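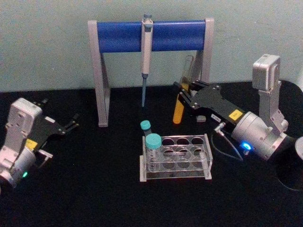 Chapter 6
Measuring Small Volumes

Most work in a teaching lab starts with moving a liquid from one container to another. If the amount is wrong, every result after it is wrong too. This chapter covers volumes under 15 milliliters.

Before you begin, review the units in Chapter 2. One milliliter holds 1,000 microliters.

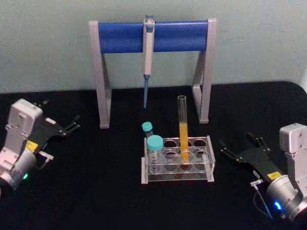
Two words come up often. Accuracy is how close a measurement is to the true value. Precision is how close repeated measurements are to each other. A student can be precise and still be wrong - the same error, made every time, gives neat but false numbers.

6.1 Reading a Scale

Read the liquid level at eye height, at the bottom of the curve.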